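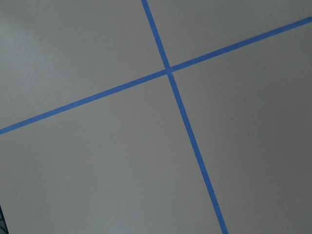
Blue tape on gray, where the two strips cross.

Yesenia put the tape down before I'd even gotten my coat off. She had the roll on her wrist like a bracelet and she was walking backward across the rehearsal room, bent double, pulling the strip out behind her and talking the whole time about the train. Her train had been late. My train had also been late, it was the same train, but I let her have it.

"That's you," she said, when the second piece was down and she'd rubbed the middle flat with her thumb. "That's where you stand for the letter."

I should say that I hadn't been in a play in eleven years. I'd been in two, total, and in the second one I was a neighbor. But Kumudini Jayasinghe had broken her wrist falling off a curb in May, and somebody told Yesenia I could memorize things, and so there I was in the old Barajas showroom with a script in a freezer bag, about to be somebody's aunt.

The letter is the big speech. The aunt gets it in the first act and won't open it, and then in the second act she finally does, and it's from her brother, who owes her 3000 dollars and is sorry about everything except that. It goes on for 90 lines. Macario Figueroa wrote it and he was sitting by the radiator eating an orange, so I couldn't even complain about it!

"Do I have to be right on it?" I asked.

"Right on it," said Yesenia. "There's going to be one light. If you drift, you're a voice."

So I stood on it. I put the crossing between my shoes (brown lace-ups, my own, she'd said to bring something an aunt would wear and I'd just come as I was) and I read the letter off the page, badly, and when I looked down I was a good yard to the left. I have no memory of walking. Jade Grewal, who plays my niece and is a very kind person, had been sort of edging along with me so it would look all right.

"Again," said Yesenia.

We did it again. I drifted again. Macario started his second orange.

What I did, on the fourth or fifth go, was think about my mother's kitchen. She had a spot by the stove where the linoleum had worn through and she stood there for phone calls, because the cord only reached that far. Good news, bad news, the school, my uncle from Revard asking for money, she took it all standing on that one bald patch with her hand on the oven door. She'd lean. You could see her wanting to walk off with it, and the cord going straight, and then she'd come back.

I gave myself a cord. I got to the part where the brother says the porch needed painting anyway, and I leaned, and I felt it go tight, and I came back. When I finished, the radiator was knocking and Jade had her sleeve up against her face.

I looked down. There was blue sticking out on both sides of my shoes.

"Okay," said Yesenia. She was already peeling the end of the roll with her fingernail. "Now the chair."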